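Datasets > Text > Product and care labels > Lumgate Care Label Corpus

# Lumgate Care Label Corpus (LCLC)

Short texts from sewn-in care labels and hang tags of small textile goods: doll clothes, plush toys, baby blankets, tea towels, and similar. The corpus has 4,000 label texts in 4 languages (English, Turkish, German, Polish). Each text was typed by hand from the label and then checked one more time by a second reader.

## Why this corpus

Care labels look easy, but they are written in a strange half-language. One label says "wash separate", the next one "do not wash with other". Translation systems often give a full polite sentence where the label has two words, and the result does not fit on the ribbon. We needed real examples for our own translation work at Lumgate, and we could not find a collection that was free to share. So we started to type.

## What is inside

Every record is one label. The fields are:

- `label_id`: running number, with the language code in front
- `lang`: en, tr, de or pl
- `text`: the label as written, with mistakes kept
- `text_norm`: the same text with spelling corrected
- `goods`: kind of product, from a closed list
- `trim`: lace, crochet, sequin, pompom, none, or unknown
- `symbols`: the care symbols, written as words
- `source`: steltis, avci or market

The file is UTF-8, separated by tabs. Please do not open it in a spreadsheet program with the default settings. In our tests the Turkish letters ı and ğ were damaged, and some label numbers became dates.

## Where the labels come from

The biggest part is from the Steltis sample room, which keeps one label of each sewn article. The second part is from Avcı, a wholesaler of trims and small gifts. The rest was bought at street markets in July. Labels from the markets are shorter and have more mistakes, and for this reason they are interesting.

The `trim` field was added later than the other fields. We noticed that decorated goods have their own vocabulary: "do not pull lace", "cover sequins", "iron on back side only". A toy with a removable dress can also have two labels that disagree. In such a case we keep both as separate records and connect them with the field `pair_id`. There are 112 such pairs.

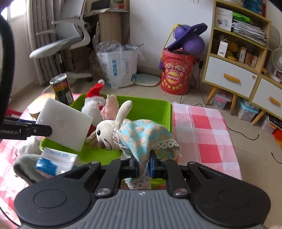

Knitted bunny, polka-dot dress with crochet lace trim. Goods: plush. Trim: crochet.

When one article has more than one kind of trim, the field takes the trim that the label talks about. If the label does not talk about any trim, we write the one at the lower edge of the garment. This rule is not perfect. It was chosen because two readers could follow it without discussion.

## Splits

The test part has 400 records, 100 for each language. Both labels of a pair are always in the same part. All other records are for training. There is no separate development part, please make your own from the training records.

## Known problems

- German labels are mostly from one printing house, so they repeat a lot.
- `text_norm` for Polish was made by one person only. The second reader checked only `text`.
- Old labels with faded print are marked with `[?]` at the place of each letter that could not be read.
- Company names and addresses are replaced by `<FIRM>`. If you find one that we forgot, please write to us.
- Fiber content in percent is copied as printed, also when the sum is not 100.

## How to load

Any tab reader will work. We use the small tool Fokolix for filtering:

 fokolix read lclc.tsv --lang tr --trim lace

Quotation marks inside the label texts are not escaped, so turn off quote handling if your reader has it.

## License and citing

The corpus is free for research and teaching. For use in a product, please ask first. To cite, write "Lumgate Care Label Corpus" and the version number from the file header.

Last change of this card: Wednesday, October 22, 2025

Comments (3)

tagreader: Is "hand wash" and "handwash" the same after normalization? I see both in text_norm.

lumgate-data: It should be "hand wash" everywhere. Thank you, we will correct it in the next version.

selvedge_b: Very useful for my thesis, especially the pairs. I would like to see French too.

Contact: data desk, Lumgate | © 2025 Lumgate | Back to top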